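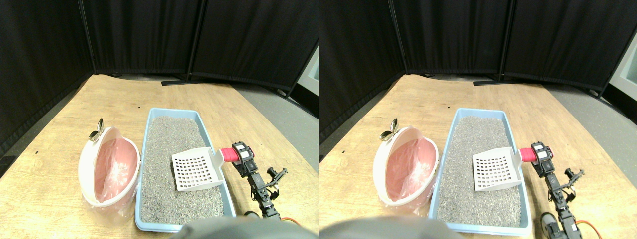 Dry screening sorts particles by their second-largest dimension. A grain will pass a square opening if it can be turned so that its width fits, and its length hardly enters into it, provided the screen is shaken hard enough to stand the grain on end. A white litter scoop with a grid of square holes, resting on gray granules, is a screen by this definition, and a fairly good one for its job: the fraction to be retained is much larger than the fraction to be passed, the load is small, and no one needs to know the result to the gram. Potting substrate is less forgiving. I have been screening my own mix for the container trees for several seasons and have changed the method enough times that the older posts are no longer a reliable guide to what I do.

The mix is pumice, fired clay and pine bark. All of it arrives by the sack with a nominal size range printed on the label, and the range describes what the supplier intended at the time of bagging. Transport breaks pumice. The bottom of a sack always holds more dust than the top, so a sample scooped from the top says little about the sack. I now tip the whole sack onto a sheet, turn it over with a shovel, cone it, flatten the cone, and take opposite quarters. Coning and quartering is tedious but needs no equipment.

My present set is two hand sieves, one with 12 mm openings and one with 3 mm openings. Anything held by the first goes into the bottom of large containers or back to the path. Anything passing the second goes to the vegetable beds. What lies between them is the substrate. Many growers run a third sieve in the middle and keep two grades, and for small pots I agree with them. For the pot sizes I use, a middle cut gave me one more bin to store and no difference in drainage that I could measure.

Why take out the fines at all? Water held in a container is governed mostly by pore size. Small pores hold water against gravity and large pores let it go. Fines do their damage by sitting in the spaces between larger grains, where they turn large pores into small ones while adding almost nothing to the volume. A mix can therefore look coarse on the surface and still hold a saturated layer well up from the base of the pot. The depth of that layer depends on the particles and is the same in a shallow pot as in a deep one, so shallow pots suffer first. Raising the pot on feet does not change it. Neither does a layer of gravel at the bottom, which only moves the saturated layer upward.

The test I use is simple. I dry a sample in the oven at a low setting until two weighings agree, let it cool with a lid on, and screen it. I weigh the retained material and the pan. For the last sack of pumice, from Gisler, the fines came to 426 g out of a quartered sample that filled my largest pan. I was not pleased with that figure. The previous sack had been a good deal cleaner, though it had also been stored flat and not stood on end, so I would not blame the supplier on the strength of one sack.

Drying matters more than I used to think. Moist pumice screens badly. The fines stick to the larger grains as a coating, ride along with them, and show up later when the pot is first watered. The mesh also blinds, meaning that near-size grains wedge in the openings and the working area shrinks. Blinding can be reduced by tapping the rim from below with the heel of the hand, or by brushing the underside of the mesh. Brushing the top forces grains through that should not pass and will in time distort the wire. I did this for a year before noticing that the openings near the middle of the old sieve had become wider than those at the rim. Calipers confirmed it.

Load is the second variable. A deep bed on the mesh means that only the lowest layer is being tested against the openings, and the fines in the upper layer have to work down to it first. I fill the sieve to a single finger's depth. It feels slow and takes less time overall, as the bed clears quickly and there is no need to go back over it.

The third variable is time, and I settled it with a kitchen timer. I screened a charge in short bouts and weighed the pan after each. The weight rose steeply, then flattened, and by 45 seconds the additional dust was within the error of the scale. After that point the pan weight began to creep up again. I read this as attrition: the pumice was grinding itself against the wire and making new fines. Longer screening is therefore not better screening for a soft material. Fired clay showed no such creep and can be shaken for as long as one likes.

Bark is a separate problem. It comes as flakes, and flakes break the rule given at the start in a way that is easy to predict. A flake has two large dimensions and one small one, so it passes on its width, and a wide flake lies flat across the openings and blocks them. A circular motion keeps flakes flat. A short, sharp, vertical motion stands them up. I screen bark vertically and everything else in circles. Remo Ruchti wrote to me after the last post on bark and suggested soaking it first, then screening in a tub of water. I tried it. The wet method does give a cleaner cut, with the fine fraction settling out below the sieve, but it leaves a great deal of wet bark to be dried on sheets, and in my climate that means waiting for a dry week.

On equipment, the frames I use now are the round steel ones from Testimer, with interchangeable meshes. The mesh drops in against a lip and is held by a spring ring. The ring is the weak part. It loosens under vertical shaking – which is the motion bark requires – and a grain caught under it will hold the mesh off its seat and leave a gap that passes anything. I check the seat with a fingertip before each batch. The square frames from Ukarwood are pleasant to hold and hold more material, but the corners collect grains that never get across the mesh. Round frames have no corners. I have seen people fill the corners of a square frame with small triangular blocks, and I expect that works.

Dust is a hazard and should be treated as one. Pumice and fired clay both shed fine mineral dust that stays in the air long after the shaking has stopped. I screen outdoors, with the wind from behind and to one side, and wear a fitted respirator. A paper mask leaks at the nose. Wetting the dust down before sweeping is better than sweeping it dry.

Storage undoes much of this if handled carelessly. Screened material goes into lidded bins, filled once and not dragged. I no longer stack them. The bins are labeled with the material, the lower and upper openings, and the date of screening. Anything still unused by the following September is passed over the lower sieve again before potting, briefly, and the fines are weighed for my own records. They have been low each time for the clay and never quite zero for the pumice.

I have not yet tested zeolite, which two readers have asked for. There is an opened sack under the bench, bought in Gallen, and it will be dried and quartered when the present batch of bark is off the sheets.

Notes > Containers > Substrate

Recent posts
Bark, second attempt
Measuring the saturated layer with a clear tube
Scale drift in an unheated shed
Repotting order for this year
Fired clay after two winters of frost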